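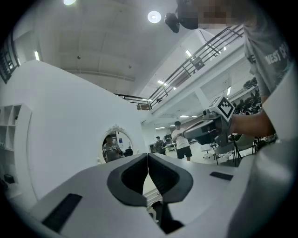 Branus hand-held grippers: five months of teaching by hand

Print this page | E-mail this page

I'll start with the part my coworkers ask me most, which is whether my wrist hurts. A little, yes, mostly in the first two weeks, and much less once I stopped squeezing the handle like I was hanging off a cliff. The rest of this review is longer than I meant it to be, so get yourself a coffee.

Our company, Tomemlow, packs and ships small household goods, and last year management decided that part of the sorting would go to robot arms. The arms learn from people, and the people are us. Each of us takes a Branus in hand, does the job the way we'd normally do it, and the recording goes off to Skusden, who look after the software side. So for a good part of the day I'm still picking things up and putting them down, only now I do it through a pair of soft gray finger pads.

What you get is a gripper with a grip handle and a black-and-white marker on top. Ours are gray and white and look a bit like something from the dentist's. The body is wider than you expect, and for the first few days I bumped it into every bin lip in the building. The pads, on the other hand, are lovely! They close around a soft pouch without pinching it, they forgive you for coming in crooked, and I've only had to replace one set.

The bad news is the pairing. Two grippers in the same session have to be checked against each other before you start, and if one of them drops out you get a polite little beep and lose the whole take. On my worst morning I lost 13 takes before lunch and said some things I won't print. The latest update (March 2019) helped a good deal, though it also moved the menu I had finally learned by heart.

The manual runs to 91 pages and was clearly written by somebody very clever who has never had to explain it to my shift lead. Read the chapter on handling the marker, skip the rest, and ask a person who has done it. We keep our own two-page version taped inside a cupboard door, and new people are usually recording on their own by the end of the first afternoon.

What it has changed for us

We do the practice sessions on the open floor by the curved white wall, under the mezzanine, and it has become a more sociable job than the line ever was. You talk while you set up. You watch how other people hold things. I had packed next to the same folks for years without noticing that half of them turn a box with the left thumb, and now we argue about thumbs over lunch.

The pay question took longer to settle. At first the recording hours counted as training, at the lower rate, and there was real grumbling. Since July they count as skilled work, and anyone who has put in enough takes can ask to move to it full time. My own count stands at 1163, and the team's goal for the season is about 2000 apiece. I still worry some about what happens once the arms have learned all they need from us. We've been promised that there will always be new products to teach, and I'd like to have that in writing.

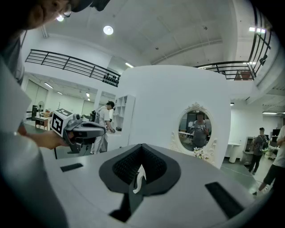 Vittoria Negri read a draft of this and told me I was being too kind. Her view is that the gripper is fine and the schedule is the trouble: two hours of recording without a break is too much for anybody, and tired hands teach the arms tired habits. She would like to see a rest timer built right into the thing, one that a supervisor can't switch off. I've thought it over and I agree with her, so I'm taking half a star off.

Would I pick the Branus again? We tried the Pollock for a couple of weeks before it, a lighter tool with a much stiffer trigger, and my vote would still go to the Branus. If your workplace is about to buy a batch, ask for the spare pads up front, and ask who gets to keep the recordings — we asked late, and the answer took forever to come back.

Three and a half stars out of five.

Print this page | E-mail this page

Recent items
Pollock trigger grip: light in the hand, hard on the finger
Cushioned floor mats for packing stations, compared
Eamon Cronin on retraining after the line changes
Wrist supports our readers like
Label printers that don't jam (much)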